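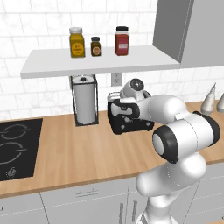 Workshop Tips: Getting Usable Results from Simulated Kitchen Tasks

Notes from the Serotik bench at Jullbridge, kept for people running pick-and-place trials with household appliances. They cover the comparison between fixed and varied kitchen layouts, and the habits that made the numbers repeatable.

Start with the appliance, then the counter

Load the toaster alone on a bare plane and check that it rests without jitter. A boxy appliance with rounded edges will creep if the collision shape is too coarse. Ours was split into 12 convex pieces. Fewer pieces let the fingers sink into the shell, and the solver then pushed the body out sideways.

Set mass before friction. If the grip slips, the first urge is to raise finger friction. Check the mass first. A toaster left at the default density for a solid block is far too heavy for a two-finger hand.

Grip high, lift low

Closing on the upper part of the body keeps the knuckles clear of the counter. The cost is swing, so keep the lift small. In the Inex runs, a clearance of 4 cm was enough to carry the toaster along the backsplash. Higher lifts took longer and gave the elbow more chances to reach items at the far end of the counter.

Include the upper shelf and wall cabinet in the collision check even if the task never touches them. The forearm passes closer to them than the hand does.

What to vary and what to leave alone

The method under test was simple. One policy was trained on a single fixed kitchen. The second saw the same number of demonstrations, spread over kitchens with changed wall finish, counter color and small items. Robot, toaster and target position were drawn from the same ranges in both.

In kitchens neither policy had seen, the varied set finished up to 80 percent of trials. The fixed set did well at home and poorly elsewhere, mostly by closing the fingers short of the toaster. Glossy black surfaces were the worst case for both.

Change one group at a time. When wall finish and lighting were changed together, we could not tell which one mattered, and the batch had to be run again.

Jars, bottles and paper towels are worth keeping as clutter. Give them real collision shapes. A bottle the arm can pass through teaches the policy that it can.

Scoring

Count a lift only if the toaster stays clear of the counter for 2 seconds. Score placing separately. Log the first contact between the arm and anything other than the toaster, including contacts that do no harm.

Save the random seed with every trial, failed ones included. The Đinh script writes it to the log header; older scripts do not, and those logs cannot be replayed.

Still open: power cords. All trials so far used a toaster without one.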